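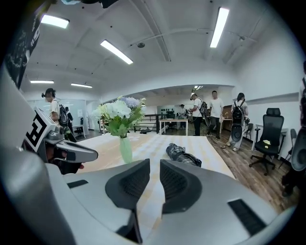

Gellport hand-held gripper kit: two weeks of housework

Reviewed by Cameron Pringle

Score: 7 out of 10

The Gellport kit won't do your housework. It is a pair of grippers that a person holds and works by hand, and the recordings are meant to teach a robot arm the same job later on. I borrowed a kit in May to find out how close that is to being useful at home. The short answer is that folding is getting there and flowers are a long way off.

In the hand

The grippers are bulky and the first hour is clumsy. You learn to turn your whole forearm where you would normally turn a wrist. The soft mesh pads are the best part. They give a little when they close, so a cloth stays put without being crushed, and a thin stem can be held if you come at it slowly.

The backpack is another matter. It is fine for half an hour, but Jolanta Ostrowski, who is shorter than me, had to shift the straps every few minutes. I would not want to wear it for a whole afternoon. The cable to the left gripper also catches on chair arms.

What we tried

Folding a checked blanket was the main job. With the grippers I could get it into quarters in three moves, and the edges were straight enough for a cupboard. Eskil Öberg then ran our recordings on his bench arm. It made the first fold well most of the time and lost the corner on the second. It has no idea what to do when the cloth slides away from it, and I suspect that is our fault for recording so many tidy attempts.

Moving a vase of flowers was harder. The arm can find the vase. It cannot yet tell that the leaves stick out further than the glass, and it knocked the bunch sideways again and again.
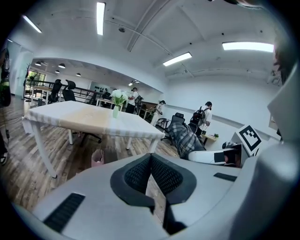 Set-up and software

Set-up takes four steps and the printed guide is clear. The markers need to stay clean and in view, so a cluttered room will cost you recordings. The app crashed twice and kept our files both times. Storage is capped at 2000 clips, which a small team will fill sooner than it expects.

Gloves

You can leave the grippers out and record with gloves. They are much easier to wear and far quicker – I had no practice at all and was comfortable straight away. The drawback is that a gloved hand does things no gripper can copy, and Eskil's arm made less of those clips.

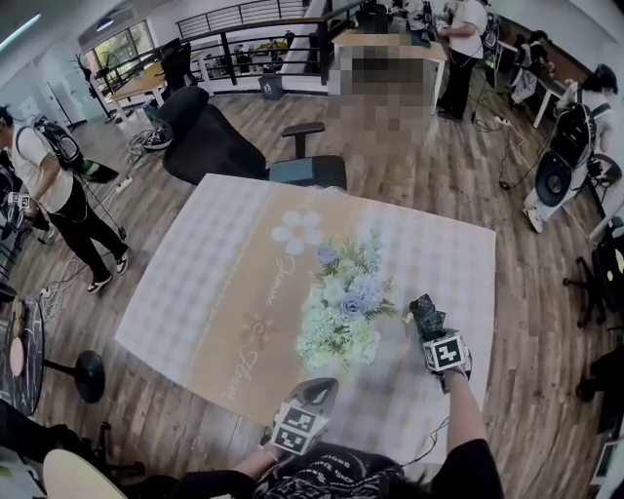 Gloved hands with marker cubes, at the printed board.

Should you buy one?

For a workshop or a college that already has an arm, yes. The pads are very good and the recordings are clean. If you want the blanket folded tonight, fold it yourself. I would look again when the backpack gets lighter and the arm can recover from a dropped corner.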